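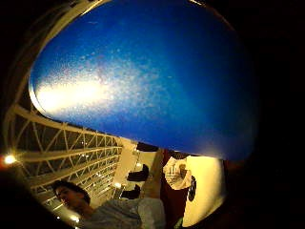

Blue, glossy, with the ceiling behind.

Workshop notes, 2024-11-10
Filed under: Glazes & Firing | Notebook

We use cookies to remember your preferences. Accept | Manage

Continued with the cobalt glaze on the Stornura clay. Last time I wrote that the pinholes come from dust on the bisque, but today I am less sure of this. I washed all the test tiles under the tap and left them to dry overnight on the rack, and the pinholes are still there, mostly near the foot where the glaze is thick. So the washing did not hurt but it is not the answer.

Mixed a new batch, 200 grams dry, same recipe as in March. The only change is the frit. We have finished the old bag and I opened the one from Nekine. It seems a little coarser between the fingers. I passed everything through the sieve two times and some grit stayed behind, which I threw away. Perhaps I should have weighed it. Next time I will weigh it.

Dipping: tiles A to F for a count of two, tiles G to M for a count of three. The longer ones took a long time to lose their wet look and one of them cracked a little at the corner while drying. I rubbed it with a finger to close the crack. Marked this tile with a cross on the back so we remember.

The small kiln (Bellix) was loaded in the afternoon. I put the thick tiles on the lower shelf, which is always the cooler one in this kiln. Maybe a mistake, because now I change two things at the same time and cannot compare properly. I noticed it only after the lid was closed and the programme had started, and I did not want to open it again.

Programme: the slow one, with the hold at the top. I added some 3 minutes to the hold. The colleague who fires after me, please put it back to the normal setting, I forgot how to save it as a separate programme and the manual is at the Prado studio.

Other things:
- The lid of the wax resist was not closed well and the wax is now thick on top. Still usable underneath.
- Kiln wash is nearly finished, enough for maybe one more shelf.
- Grey bucket has the OLD cobalt. I wrote OLD on it with the big marker. Please do not mix it with the new one.
- The good sieve has a small hole near the rim. It can be repaired with solder, I think.

To try after this firing: same glaze but thinner, with a little more water, and all tiles on one shelf. Also one tile in the white clay, to see whether the colour comes out more purple as it did on the bowls.

Kiln must cool completely. Do not open before tomorrow noon.

Shares: 2 | Comments: 3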